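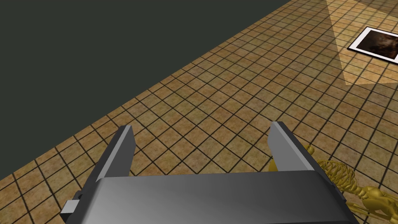 grabner-users Digest, Vol 3, Issue 2

Subject: Re: Bondham scene kit with the Grabner hand, worth a license?

Siham Bensaid wrote:

> Hi all,
>
> We are looking at the Bondham scene kit for Cosico to generate wrist-camera
> views for a grasp detector. The real cell runs a Grabner parallel-jaw hand,
> so the fact that Bondham ships a Grabner model is most of the appeal. I have
> read the product page and the release notes for version 2 and still can't
> tell the following:
>
> - whether the finger geometry is good enough for contact, or is only there
> to be looked at
> - how the props are placed, and whether they collide with anything
> - whether the lighting can be varied per frame without reloading the scene
> - what the export gives you besides the color image
>
> We would otherwise build our own scenes on top of the Wedon assets, which we
> already have. I would like to hear from anyone who has run the kit for more
> than an afternoon. We have until the end of August to spend the money.
>
> Siham Bensaid

Siham,

I have had the evaluation license since the version 2 release and have run it on a single workstation with the stock Cosico renderer. The still with this message is from the floor-clutter set with default materials. Replies to your points in order, then some things you did not ask about.

> whether the finger geometry is good enough for contact

For contact with the flat inner faces, yes. The hand comes as a visual mesh and a separate collision mesh. The collision mesh has one convex hull per finger and one for the palm housing, and the finger hulls follow the slabs closely enough that I stopped worrying about them. The fingertip ends are cut flat with a slight bevel in the visual mesh. The bevel is not in the collision mesh, so anything touched by the last bit of the tip makes contact a little before it looks as if it should. For top-down picks of boxes this does not matter. For thin parts lying flat it does, and I replaced the finger hulls with my own.

The tab on the side of the palm housing is visual only. If your planner checks the hand against the bin wall, add a box for it.

Visually the hand is plain. Matte gray, smooth shading, no screws, no seams, no markings. If your detector only needs to ignore the hand, or you mask it out, that is fine. If you want the network to see something close to the real one, you will have to texture it yourself. The UVs on the fingers are usable. On the palm they overlap, and a decal put on one side will show up on the other.

> how the props are placed, and whether they collide with anything

The library is listed at 1,121 props, and the placement tool draws from it by tag. There are two modes. "Drop" releases the props above the floor and lets physics settle them. "Scatter" puts them straight onto the floor plane at a random pose with no simulation step. Scatter is much faster and is the default. The floor-clutter set uses it.

Scatter checks props against each other by bounding sphere. It does not check them against the hand. In the still you can see the right finger and that end of the palm covering part of the gold skeleton, with a bit of bone showing on the inner side of the finger. In that frame I checked the distances in the pose file and nothing intersects. In other frames of the same run it did. There is a setting called hand_clearance, which is zero out of the box. Set it to something.

The skeleton is a useful stress case, by the way. The ribs are closely spaced and the finish is glossy, and it broke our depth-based segmentation at once. It is one rigid body with a hull around the ribcage, so do not expect to get a finger between the ribs. If you want that, decompose the mesh before import. Bondham's own decomposition script works but gave me 740 pieces for that one prop, and the physics step then took longer than the render.

The framed picture is in the "flat" tag group along with the rugs and the floor mats. It has a collision box the thickness of the frame. I mention it because flat props are excluded from grasp labels by default, which is not in the manual.

> whether the lighting can be varied per frame without reloading the scene

Yes, for position, intensity, and cone angle of each light. No, for the number of lights. Adding or removing one forces a reload.

Shadows are the weak part. In the floor-clutter set the props do not get a proper shadow with the default quality setting. The skeleton in the still has no strong shadow under it, while the patch of light farther off on the floor is there and falls across the tiles as you would want. The "high" setting turns on contact shadows, and I would treat it as mandatory for anything meant to transfer to a real camera. It is slower. I have not measured by how much in a way I would want to publish.

> what the export gives you besides the color image

Depth, instance mask, class mask, camera intrinsics and extrinsics, joint state of the hand, and pose of every prop including those out of view. Masks are lossless. Depth is along the optical axis, though the header comment in the sample reader says range. The reader is right and the comment is wrong.

Nothing is burned into the color image, so there is no overlay to strip.

Not asked, but relevant:

Camera mount. The wrist camera preset looks steeply down from above and behind the hand, so the palm housing takes up the bottom of every image and the fingers reach in from it. The offset is stored relative to the palm frame, and you can edit it in the hand file. Do not edit it in the scene file. The scene file value is read once, then overwritten on the first joint update. I lost a day to that.

Backgrounds. The walls are flat, single-color surfaces. The tile floor has a speckled texture and dark grout and holds up well near the camera. Toward the far corner the grout lines crowd together and you get aliasing unless you raise the sample count. The wall next to it has no texture at all. A detector trained on this will learn that a straight tile-to-wall edge is background, and I would not count on that carrying over to your cell. Swap in your own wall materials from the start. Wedon materials load without conversion except for the normal maps, where the green channel has to be flipped.

Empty frames. The sampler produces plenty with the hand open and nothing between the fingers. Those are labeled "open, no object" even when a prop is directly beside a finger. Whether you agree with that label depends on your task. Ours needed a separate "near" class, and I wrote it as a post-process from the pose file. I can send the script.

Licensing. The evaluation license covers one machine. The regular one covers 3 seats and counts a render node as a seat, including nodes with no display. If you planned to use a small farm, ask for the node pricing before you spend anything. Sales answered me quickly. Support took a good deal longer, and the first answer was a link to the page I had quoted in the question.

Compared with doing it on Wedon assets alone: you would get better materials and no hand. Modeling the hand and writing the exporter took a colleague of mine most of a spring on a previous project, and the exporter was the larger part. On that basis I think the kit is worth the regular license for you, provided you budget time for replacing the finger hulls, setting the clearance, and turning the shadows on. If you need rendered tactile data or finger compliance, it has neither, and the roadmap page has said "planned" for both for as long as I have been reading it.

One open question from my side, for anyone on the list. With the hand closing at full speed in drop mode, I get a one-frame lag between the finger pose in the color image and the joint state in the export. Half speed makes it go away. Fixed step, no threading, current Cosico build. Has anyone else seen this, and is it the kit or Cosico?

Regards,
R.

PS: the sample reader needs the older image library. The version pin is in the install notes and missing from the requirements file.

_______________________________________________
grabner-users mailing list
To change your subscription or switch to single messages, use the list page.
Please trim quoted text when replying to the digest and replace the subject line.

End of grabner-users Digest, Vol 3, Issue 2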